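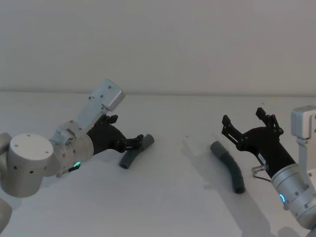 Naheed Janjua wondered under the first version of this post whether a risk assessment for one arm can simply be copied for the second. It can't, and that is close to what I need help with, so I have rewritten the post with more detail.

## Two arms, one table, hose handling: which documents apply?

**Laiba Mengal**, Wednesday, July 29, 2020

We are setting up a bench cell at Endton with two arms facing each other over a shared table. Each has a two-fingered gripper. The parts are short lengths of dark grey bent tube, not all the same length, laid on the bare table top. There is no fixture yet.

The arms are sold as collaborative. Our supplier, Dolteo, says that no guarding is needed for that reason. Our insurer wants "evidence of conformity" and did not say to what. I have ISO 10218-1 and 10218-2 and the technical specification ISO/TS 15066. My points are:

- Does the statement for the arm cover the whole cell?
- Is arm-to-arm contact a safety matter or only a damage matter?
- The status rings on the two wrists can show different colours, green on one and blue on the other. Is there a standard meaning?
- Do we need to mark out the table?

The operator stands at the open long side and puts parts down by hand. Planned output is 4,000 parts by the end of October.

---

**Tõnu Org**

Taking these in order.

The arm on its own is partly completed machinery. Its paperwork covers the arm as delivered. Once you add grippers, parts, a table and a second arm, you have a robot system, and whoever puts it together is the integrator. That means 10218-2 and your own risk assessment. "Collaborative" describes an application. A power and force limited arm holding a sharp part is not safe by virtue of its data sheet.

Arm-to-arm contact is both. Look at the space between the grippers and ask whether a hand can be in it when both arms close in. The force limit on each arm is set separately, and neither controller knows what the other is pushing against. Treat it as a clamping case and assess it with both arms moving. If the cycle allows, let only one arm enter the middle zone at a time, and do the interlock in the safety controller. A flag in the ordinary program is fine for avoiding damage but carries no safety rating.

Check also:

1. The emergency stop must stop both arms, whichever button is pressed.
2. The gripper must have a defined state on loss of power. Decide whether it holds or releases, and write down why.
3. Finger linkages have their own pinch points. The arm's force limit does not deal with these.
4. Cables looping off the wrist should be tied back so that they cannot catch at full rotation.
5. Bent tube can spring when it is let go. Measure how far the free end travels, with the longest part.

On the rings: the colours are chosen by the maker. Read the manual for your model and fix a small key to the bench. IEC 60204-1 gives colours for indicator lights on machines, but do not assume that a wrist ring follows it.

---

**Babar Khattak**

Just put a light curtain on the long side. We did that at Isevent and the insurer never came back. Slower but less paper.

> **Tõnu Org:** A curtain is a fair measure, but it needs the stopping distance worked out under ISO 13855, for both arms at full speed with load. It does not remove the paper.

---

**Zubaida Niazi**

Agree with Tõnu on nearly all of it. I would add something on marking out, as it was left unanswered.

No clause I know of tells you to mark a table. It is good practice all the same. Pale arms over a pale top give the operator very little to judge distance by. We use matt tape in two colours - one for where hands may go during the cycle, one for the shared zone. Matt matters if you have a vision system, as gloss tape throws glare.

Give the tubes a nest as well. A curved part on a flat surface can roll or turn when a finger touches one end, and operators will reach in to straighten it. That reach is foreseeable misuse and has to go in the assessment. Ours at Escobar was a routed block with two slots per side, and most of the reaching in stopped.

For the insurer, send the risk assessment, the force and pressure measurements from the finished cell, and the declaration for the complete system. Ask them to confirm in writing which edition they are working from.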